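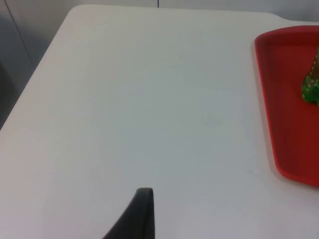 White table, red tray.

March, notebook carried on from the green one (full)

Set workshop, Kistmont. In at half nine, kettle on, everything still where we left it apart from the good tape measure, which has gone again.

Right, the clock. Cadi wants the grandfather clock in The Prostberg Inheritance to stop dead on cue, strike once more a bit later when nobody on stage is near it, and then have its door swing open by itself at the end of act one. Lovely idea on the page. I've been putting it off for two weeks by painting skirting board, and there is no skirting board left to paint.

Case first. Flat pack of 9 mm ply on a softwood frame, same as the wardrobe we did for the panto, only thinner. I'd drawn it at 284 cm to the top of the finial because I liked how it looked against the back flat, then went and measured the dock door again and it would never go through standing up and would be a pig lying down. So the hood is now a separate lift-off piece with two loose dowels at the back. Ho-yin pointed out that real ones come apart like that anyway, which made me feel a bit better about it. Hood goes on last, once the thing is on its mark. Somebody please write HOOD on the get-in list, because last time we had a lift-off anything it spent the dress rehearsal in the van!

Door. Tried three ways of getting it to open by itself.

Fishing line to the wings: works every time, and you can see it from the left-hand seats when the side light is up. Went and sat in row C to check. Clear as anything, like a washing line.

Spring hinge with a catch: opens with a bang and bounces back nearly shut. Got a laugh from me, will certainly get a laugh from a Saturday house, and it's the spookiest moment in the act.

Tilted case with a magnet: packed the back of the case up a touch on the hinge side so the door wants to drift open, then held it shut with a cupboard magnet. Pull the magnet back from behind on a bit of sash cord and the door just... goes. Slow and horrible. This is the one. It creaks a little halfway round and I'm not oiling it.

The cord comes out of the back of the case at knee height, through the flat, and ends in a wooden toggle. Whoever is behind there can do the door and the strike from one spot. I've painted the door toggle white so it can be found in the dark. The strike is a second cord to a hammer on an old fire-grate bar hung inside the case. Tried a saucepan lid, a length of scaffold tube and Ho-yin's bike bell before the bar. The tube was too much like a church, and the bell was a bike bell.

The bar wants hanging from string. I hung it from wire to start with and it buzzed like a fridge.

Pendulum. Simple weight on a strip of brass-coloured plastic, swinging off a scrap of webbing. It'll swing for a good while if you set it going before the tabs open, though not long enough to reach the stop cue on its own, so Ho-yin has put a little motor from a window display under the hood with an arm that nudges it. To stop it he kills the motor and a felt flap drops on the rod. I was rude about this at tea break yesterday and I take it back, it stops beautifully. The motor does hum. We'll see how it is with an audience in, all coughing and rustling.

Cue numbering: Cadi has the stop as cue 101 in her book, and I have it in mine as 2, because I only number my own. This nearly went badly at the last show, so I've gone through in pencil and put her numbers next to mine all the way down. Hers win. If you're reading this and you're on the fly rail, use hers.

Paint. The case has had its base coat and one go of the Surdu glaze, the brown one, dragged with a dry brush for the grain. Looked like chocolate cake up close. From the back of the hall it looks like a proper old clock, even quite a good one. I'd leave it there if it weren't for the top of the hood, where I got carried away and the grain goes in a circle. Will knock that back tomorrow with more base and a rag. The tin says you can go over it after four hours. It was still tacky under my thumb after lunch and I've left a thumbprint on the left side, low down, behind where the umbrella stand goes. It can stay.

The dial was the fun bit. Cadi lent me a book of Nukdale shopfronts with a lovely photo of the old jeweller's window, and I've pinched the numerals from that. Drew them out on lining paper, pricked the outline and pounced charcoal through on to the board. Haven't done that since college! Forgot how mucky it is. The hands are fixed at ten to four, as per script, with both hands a bit fatter than they ought to be so they read from the balcony.

Note for whoever does the furniture plot: the clock footprint has grown by 30 mm at the back for the packing and the magnet block. It doesn't sound like anything. The sofa already touches the fender, though, so somebody is going to have to shuffle the whole lot downstage or lose the little round table, and I know how the actors feel about the little round table (it has the sherry on it).

After lunch we walked it on to the stage without the hood. Me at the bottom, Ho-yin at the top, Cadi calling directions from the stalls that were all for her left. Went on its mark fine. Put stage weights in the base, two of them, and leaned on it fairly hard. It rocked, so I've added a batten with a turn button to hold it to the flat. The flat then rocked, so the flat has got another brace. I'd like to stop there.

Ran the sequence with Cadi reading everyone's lines at top speed. First go: pendulum stopped, strike came in, door stayed shut. I'd tied the cord round the wrong side of the brace. Second go was all there but the strike was late, my fault, I was listening to her do the vicar. Third go was right, and Cadi said a word I won't write down and asked for it again. So we did it again, and the door was even slower. She now wants a beat of darkness after it. That's one for lighting, I've stuck a note on the desk.

Still to do on the clock:
Repaint top of hood
Felt on the inside of the door so it doesn't click on the frame
Key for the lock (dummy, on a ribbon, the maid takes it out in act one, and we need a spare because she will lose it)
Handle on the back for carrying
Something quieter under the motor, maybe carpet

Other bits. The French window is hung and swings the right way now. The painted garden behind it has dried much bluer than I mixed it, and with the amber in it might come back, so I'm leaving it alone until I've seen it lit. We're low on 40s screws and out of black gaffer, and Ho-yin is going past the merchant's in the morning. I've asked for two rolls. Somebody has been using the good cutting-in brush for PVA and I would like it known that I'm cross.

Tape measure found, half past five, inside the clock.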